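Rurnov school lunch program runs short on plates, kitchen staff ask for returns

August 4, 2022

RURNOV - The summer lunch program at the Bako Street community hall is low on dishes again and wants them back, no questions asked.

The program started the season in April with 1,017 plates and bowls. At last count, 546. The rest went home with people, mostly under foil, and stayed there.

"We want people to take food home. We just need the plate after," the program said in a notice taped up at the hall and mailed to familes this week. 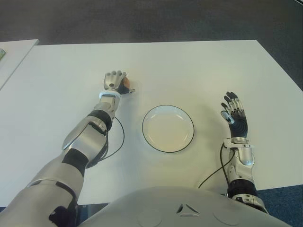
Drop-off is at the side door, weekdays until 2 p.m. Chipped is fine, they will sort it. Dishes from other sets are fine too, as long as they can go through the machine. No glass, no paper.

Lunch itself isn't changing. Still free for anyone under 18, still a dollar for adults, served from 11:30. Monday is still soup. The hall had talked about cutting the second serving on busy days but that is off the table for now.

Ritodora, the kitchen supply store on the north side, is selling the hall 30 boxes of seconds at cost. Delivery was supposed to be last week, now looks like the middle of the month. Until then the late crowd may get their lunch in a takeout tray. The hall says trays cost it more per meal than washing does, and the money comes out of the same pot as the fruit.
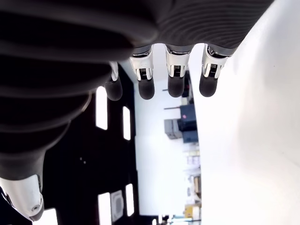

The dishwasher is the other problem. The old Hokex unit was down for 13 days in July and everything was done by hand in two sinks. A part has been replaced and it is running again, though only on the long cycle, so the line backs up after noon. A new one is in next year's budget request. The town votes on that in the fall.

Hall is also looking for a couple of large stock pots with lids, and dish towels, any color. Call the front desk before bringing anything bigger then a pot, there is no room to store it.

Lunch runs through the last Friday before school starts. Parking in back is closed for paving, use the street.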